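Leave the Factory Outlets Alone

Most used trucks I look at have the same problem, and it isn't rust. Somebody wanted a light bar, a winch or a fridge, and tapped into whatever wire was closest. Ten years later the third owner is under the dash with a test light, trying to work out why the blower motor quits when the fog lights come on.

My view is simple. Any truck carrying more than two electrical accessories should have its own auxiliary fuse block, and the seller of those accessories should say so on the box.

I bought my current truck in October from Ekene Ibrahim, who kept it clean and serviced it on time. It still took me 25 hours to get the add-on wiring out. There were 20 splices behind the glove box alone. Some were soldered, most were the crimp-on kind that bite through the insulation, and three of them fed nothing.

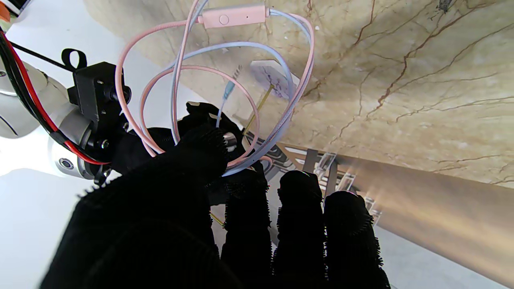
Pink and light blue cables in a tangle.

People tell me a fuse block is overkill for a pair of lights. Fair enough, for a pair of lights. But trucks don't stay that way. The lights go on first, then a radio, then an air compressor that wants 45 amps at startup. By then the shortcut behind the dash is buried under three other shortcuts and the owner isn't going to pull it all out for a compressor.

Cost is the other argument. I paid Hutchins, the shop out past the grain elevator, $400 to fit a six-circuit block with a relay and a proper ground bus. That is real money. It is also less than I paid to replace the body harness on my last truck after one splice got hot.

Uriel Aravena runs the wiring side at Hutchins and he disagrees with me on one point. He thinks the prewired switch panels, the Plonis and Getis ones, are good enough for most people. I've used a Plonis. The panel was fine. The instructions told me to pull power from the 12-volt outlet circuit, and that's the habit I'm complaining about. That circuit was sized for a phone charger and maybe a tire pump. It was never meant to run half the truck.

Label both ends of every wire, too. Masking tape and a pen will do until you buy something better. I don't much care about loom color or whether the zip ties all face the same way - I care that the next person can trace it. 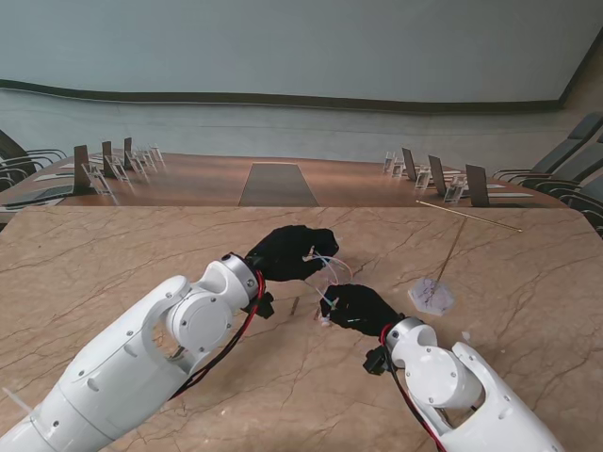
Can I mount the fuse block inside the cab?
Plenty of people do, usually behind the rear seat or under the dash. Put a main fuse close to the battery and a rubber grommet where the feed wire goes through the firewall.

I'd still put mine under the hood, on the fender side away from the exhaust. Everything is shorter that way, and I can get at it standing up.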